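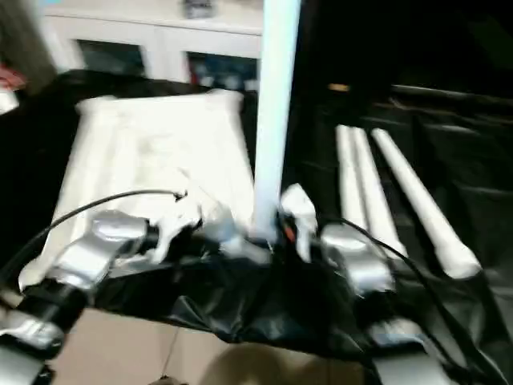

Hendrik Le Roux asks why a robot has to be shown the same job so many times, when he learned to fold a towel after seeing it done once or twice.

The short answer is that Hendrik already knew a great deal before he saw the towel. He knew that cloth bends, that a pole does not, and that a thing you let go of will fall. A robot's computer starts with none of this. It has to get it from examples.

What an example is

An example is a recording of one try at one job. It has two parts. The first part is what the cameras recorded. The second part is a list of numbers that says where each joint of each arm was, and how far open each gripper was, at every moment of the try.

The two parts have to match in time. If the pictures run a little behind the numbers, the computer will learn that the gripper should close before it reaches the cloth. For this reason the clocks are checked before recording begins.

How a recording is made

In the Toris project, a person guides both arms through the whole job. The person does the thinking and the arms do the moving. The computer only records. Later, in a separate step called training, the computer goes through the recordings and adjusts itself until it can guess the next movement from the pictures.

One recording lasts about 43 seconds. The set for the first job holds 1049 recordings. They were made by Mogens Kvaran and Valdemar Kárason, who took turns, because two people never move in quite the same way and the computer should learn from both.

Between recordings the objects are moved. A cloth may be turned or pushed to one side. A tube may be laid at a new angle. If everything stayed in one spot, the computer could learn the spot and ignore the object. It would then fail the first time the object was somewhere else.

Soft things need more recordings than hard things. A white tube keeps its shape when it is picked up. A sheet of plastic or a piece of cloth can crease in more ways than anyone could write down.
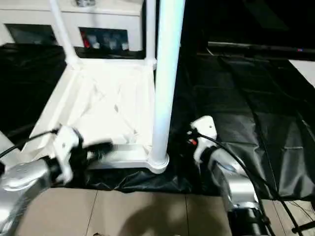
Good tries and bad tries

Some recordings go wrong. The gripper may close on air, or an object may slip. These are marked as bad tries, with a short note giving the time and the cause. They are kept in a separate folder. A bad try followed by a good recovery is useful, and it goes back into the main set under its own label.

Other recordings are thrown away. If a camera stops or a cable pulls loose, part of the example is missing and it cannot be repaired.

More than one camera

A camera placed high up sees both arms and most of the work area. It cannot see well into the small gap between the fingers of a gripper. A second kind of camera is fixed near the gripper and travels with it. Much of its view is taken up by the gripper's own finger, and the rest shows whatever is close by. The computer receives both views together.

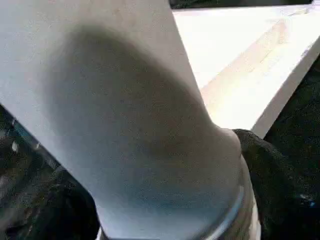 Danham, Issue 2, page 43

Light and shadow also count as part of the example. A shadow across a white finger changes the numbers the camera sends, even though the finger is the same. Recordings are made at different times of day so that the computer meets many kinds of light.

Words to know

Gripper: the part at the end of a robot arm that holds things.
Joint: a place where the arm can bend or turn.
Label: a word or note attached to a recording.
Training: the step in which the computer learns from recordings.

Try it yourself

Put a sock on a table. Ask a friend to close their eyes and fold it by following your spoken instructions. Write down every instruction you give. Then crumple the sock, put it in a new place, and read out the same list. Mark each line that no longer works.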